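Bin packers and sorters wanted, Tandbridge unit

Posted July 30, 2020

Need people quick. Flodis is taking on packers and sorters for the returns side at Tandbridge, start as soon as your paperwork clears. Full shifts or half shifts, say which when you write.

The work: mixed small parts come in by the bin. You empty it, sort what's in it, check each piece against the sheet, bag it, label it, next bin. Standing at a bench most of the day. Parts are small, some are fiddly, some have sharp edges (gloves provided, bring your own if you have odd sized hands). Bins go back clean, wiped down inside, nothing left in the corners. Please read that last bit twice, it was the main complaint in April.

A good sorter gets thru 600 pieces on a half shift, 800 once you know the parts. We don't expect that your first week. Wrong bag is worse than slow.

What we need from you

Over 18, OK to work in the US
Decent eyesight, glasses fine. Color matters on some of the parts
Can read a part number and copy it down right
Can lift a half full bin from cart to bench. Full ones get two people
On time. The line before you can't leave till you're at the bench

Nice to have: any warehouse or kitting work, any time at a parts counter, forklift ticket (not used on this job but we do move people over). If you packed for Taşdemir before they closed the north dock, tell us, you'll know half the part numbers already and we can skip some of the training.

Training is two paid days with Selim Akyol, who runs the benches. Day one is the part sheets and bagging. Day two you do real bins with someone next to you. There is a short test after, nothing scary, sort one bin and write up the sheet.

Pay and hours

Hourly, paid weekly, rate is on the sheet we send back when you apply. Evening shift gets a bit more. Breaks are paid. Lunch isn't. Masks on inside the building, benches are spaced out, please stay at yours.

We have 11 places on this round and 3,000 bags of backlog so no long wait for an answer. Flutik badges don't work on our gate, if you're coming over from them you need a new one, ask at the desk and bring ID.

To apply: name, phone number, which shifts, earliest start, two lines on past work. No resume needed. Put PACKING in the subject line or it goes in the wrong pile. Drop it at the front desk or email it to the bench office, adress is on the Jobs page. Phone calls only if you have no other way, the office is one person and she is also doing the labels.

If you applied in April and didnt hear back, apply again, we're starting from a fresh list. 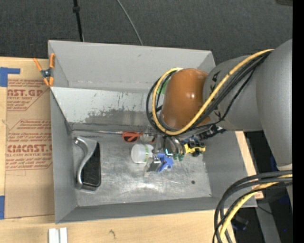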